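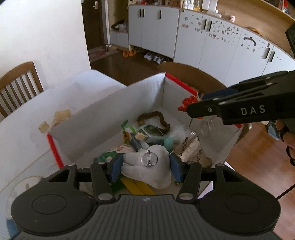 ¿Para qué sirve una elección interna si al final el candidato lo decide la cúpula?
Sirve para repartir fuerzas: mide cuánto pesa cada corriente, y con ese número en la mano se negocian después las listas, los cargos y el dinero de campaña.

Capítulo 6
Los partidos por dentro: primarias, facciones y disciplina

Al terminar el capítulo el estudiante debería poder:
Distinguir primaria abierta, cerrada y semicerrada.
Explicar qué es una facción y en qué se diferencia de una simple corriente de opinión.
Leer un estatuto partidario y encontrar quién manda de verdad.

6.1 Punto de partida

En el capítulo anterior vimos los partidos desde fuera. Votos, escaños, coaliciones. Ahora toca abrir la puerta. Un partido es una organización con reglas, sueldos, archivos, rencores viejos. Y con elecciones propias, que casi nunca salen en los manuales.

Trabajaremos con un caso a lo largo de todo el capítulo: la provincia de Pastia, donde el Partido Weidemann (así llamado por la plaza donde se fundó, no por una persona) celebró su primera primaria con padrón de afiliados. Más de 4,000 inscritos. Dos listas. Una sola mesa directiva encargada de organizar la votación y de resolver las quejas -- detalle importante, volveremos a el en 6.3.

La convocatoria salió en septiembre. El reglamento, después. Es decir: primero se llamó a votar y luego se escribió cómo. No es tan raro. En partidos jóvenes el calendario manda y la norma llega corriendo detrás.

6.2 Tres tipos de primaria

Cerrada. Votan solo los afiliados. Premia al aparato, a quien controla el padrón. Ventaja: la decisión queda entre quienes pagan cuota. Riesgo: afiliaciones de última hora, en bloque, a veces con el mismo domicilio.

Abierta. Vota cualquier elector. Da visibilidad y suele favorecer al candidato más conocido. Riesgo clásico: simpatizantes de otro partido que entran a votar por el rival más débil. Se cita mucho, se demuestra poco.

Semicerrada. Afiliados más independientes registrados. Fórmula intermedia, cara de administrar. Exige un segundo padrón y alguien que lo revise.

En Pastia se optó por la cerrada. La lista del distrito de Kimico, más urbana, pedía la abierta; perdió esa discusión en la asamblea y aun así se presentó. Conviene retenerlo. Aceptar la regla y competir no equivale a estar de acuerdo con ella, y las quejas posteriores al resultado suelen venir de ahí.

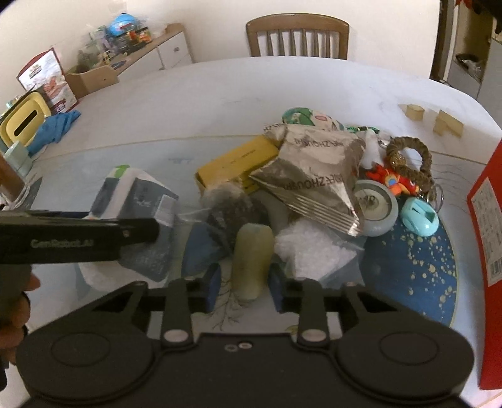
Fig. 6.1. Mesa con objetos diversos.

6.3 Facción y corriente

Corriente: gente que piensa parecido. Facción: gente que piensa parecido (o no tanto) y además tiene organización, reuniones propias, un reparto de tareas y candidatos. La diferencia es de estructura. Una corriente puede durar años sin convertirse en nada más.

Para reconocer una facción se usan 4 indicios:
nombre propio, aunque sea informal;
financiación separada;
voto en bloque en los órganos internos;
capacidad de castigar al que se sale.

El último indicio es el más difícil de documentar. Nadie lo deja por escrito. Se ve en las listas siguientes: quién bajó de puesto, quién desapareció.

El grupo de Lasska, en el caso que nos ocupa, cumplía los tres primeros. Sobre el cuarto hay versiones. Tras la primaria impugnó 7 mesas y la directiva rechazó la impugnación en una sesión a puerta cerrada. La misma directiva que organizó la votación, como se dijo. Juez y parte -- el problema de diseño más común en la democracia interna, y el que menos atención recibe cuando se redactan los estatutos.

El acuerdo se firmó el 28/1/17. Lasska retiró el recurso y obtuvo puestos en la lista provincial. Hacia fuera, comunicado de unidad. Hacia dentro, un reparto bastante exacto según los votos de cada lista. Compárese con la respuesta que abre el capítulo.

6.4 Disciplina

Tema de la próxima sección larga. De momento, una definición corta: disciplina es la probabilidad de que un cargo electo vote lo que el partido le pide cuando preferiria otra cosa. Si ya estaba de acuerdo, no hay disciplina que medir, hay cohesión. Los dos conceptos se confunden todo el tiempo en prensa.

Términos clave: padrón, primaria cerrada, facción, impugnación, cohesión.

Para repasar antes de seguir
Busque el estatuto de un partido de su región. Localice el órgano que resuelve las quejas electorales y anote quién nombra a sus miembros.
Redacte en un párrafo la posición de la lista de Kimico sobre la primaria abierta, y en otro la de sus adversarios.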